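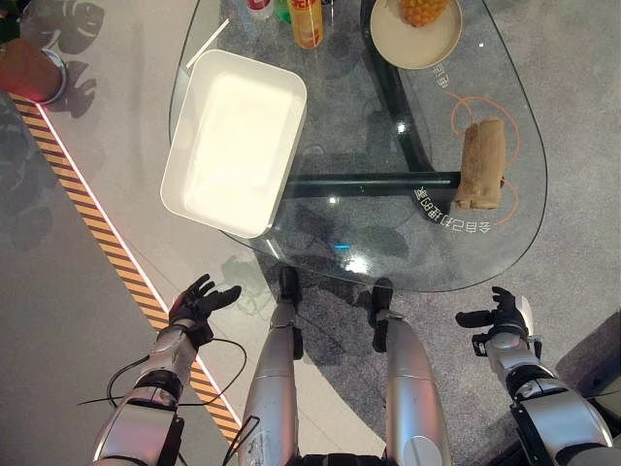

4. Permission to hunt on farm wetlands

4.1 Study area and sources

The farms in this part of the study lie in two valleys, Hunow and Ollivow, which are separated by a low ridge with mixed forest. Both valleys have small dairy and grain farms, and both have fields that stand under water for a part of the autumn. Ducks and geese use these fields in large numbers when the weather pushes them south. The valleys differ in one respect that is important for us. In Hunow almost all hunting on private land is arranged by a talk between the hunter and the farmer. In Ollivow many farms take part in the Drundel access program, where the hunter writes a name in a register and receives a paper permit for the morning.

Our main source is the set of permit cards that hunters returned in Ollivow during two seasons. In total 1,044 cards could be read and were kept. Cards without a field number were left out, also when the handwriting was good and the number could have been guessed from the neighboring cards. For Hunow no cards exist. There we used notes from conversations with landowners, which were held mostly in February, after the season had closed and before the field work began again. The landowners were free to choose the place of the talk, and most chose the kitchen or the milking parlor.

The two sources are not equal, and we do not try to make them equal. A card tells us that a person was in a certain field on a certain morning and what was taken. A conversation tells us what the farmer remembers and what he or she finds worth telling. We therefore compare the valleys only on questions where both sources can speak.

4.2 How permission is given

In Hunow the first request is nearly always made in person. Farmers told us that they prefer a visit in late summer, when there is still time to walk along the fence and show the wet places, the soft lane and the pasture where cattle are kept until frost. A request by telephone was accepted by some of them, but only from people they had already met. Several farmers said that they remember the vehicle better than the name. When a different vehicle is standing at the gate before daylight they go and look, and this walk in the dark was mentioned more often as a trouble than any damage to the crop.

Permission in Hunow is usually given for a person together with "whoever comes along." How many guests this covers is seldom said. We found here the most common source of bad feeling between the two sides. The hunter understands the words as open, and the farmer understands them as one son or one friend. In the conversations this difference came up again and again, often with the same story told from the side of the house and then from the side of the blind.

In Ollivow the number of people is printed on the permit, so this misunderstanding is rare. Other difficulties take its place. A hunter with a permit for a field often does not know where the field ends, because the map on the back of the card is small and the ditches are not drawn. Remarks on the cards show that people turned back at a ditch which was in fact inside the permitted land – and also that some crossed a boundary without noticing it. The farms along the Wi, a slow creek with many old bends, had the largest share of such remarks. After heavy rain the creek and the field become one sheet of water, and the boundary can be found only by the tops of the posts.

4.3 Time in the field and the return of cards

Most hunters in Ollivow left the field early in the morning. Cards filled in after 8 a.m. were few in the first season and became more common in the second, when the water came late and the birds moved later in the day. Hunters who stayed longer wrote longer remarks. This has to be kept in mind when the remarks are read, as they represent the patient visitor better than the one who goes from the blind directly to work.

The card box at the road was used well when it stood next to the parking place. Where it had been placed at the farmhouse, fewer cards came back. Some hunters did not like to walk past the windows at that hour, and dogs were also named as a reason. We have no means to correct for the lost cards and give the results as they are.

Figure 2. Glass coffee table on a light gray carpet, with a white tray and a group of drinks and snacks.
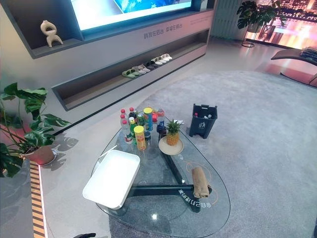 Does a permission given in one season still hold in the next?

In Hunow it usually does, as long as the hunter comes by again before the opening and asks; in Ollivow a new permit is needed for every morning, and nothing is carried over.

The yearly visit has a meaning beyond the permission itself. Farmers in Hunow use it to tell about changes in the fields, such as a new drain or a strip that was sown late and should not be walked on. Hunters bring news of the geese and sometimes a jar of something from home. Two landowners had closed their land after the same hunter stopped visiting in summer but continued to come in the autumn. Neither of them had told him the reason, and he had not asked.

In Ollivow this exchange is missing for the most part. The register was kept in a metal box, and many farmers had never spoken with the people whose names were in it. Some were content with this and said that it saved their evenings. Others kept a few fields out of the Drundel program so that they could give them to neighbors in the old way, and these fields do not appear in our cards.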